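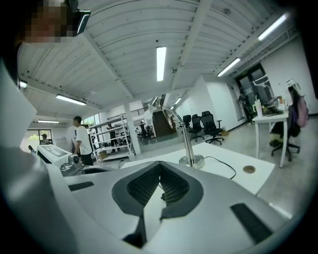
The Second Life of a Space Lizard

I was nine when I lost my first Commander Chege down a storm drain, and I've been buying him back ever since. So when Prellitz announced it was bringing back the Alorau line this year, I let out a noise that scared the dog.

If you missed them the first time, Alorau figures were chunky little space lizards with rubber tails and far too many accessories. The tails perished. The helmets went down the back of every couch in the country. I loved them!

The new Chege has 14 points of articulation (the old one had five, and one of those was the jaw) and he can finally sit in his own ship. Gumaro Pacheco sculpted him, and when I rang to gush he was very patient about it. He'd worked from a childhood figure with a chewed foot, so he had to borrow a second one to get the toes right.

"I kept making him too handsome," he told me. "He's meant to look like he's smelled something."

The colour is spot on, too – that murky swamp green, with the belly a shade lighter. My one grumble is the price. At $115 he's a birthday present, and Elby, his grumpy sidekick, is sold separately. Boo.

Gitau Obura, who has 532 Alorau pieces in his spare room, reckons the originals will hold their value anyway. He's ordered two of the new ones, and he's opening both. Mine's due in February, and I've already cleared the shelf above my desk.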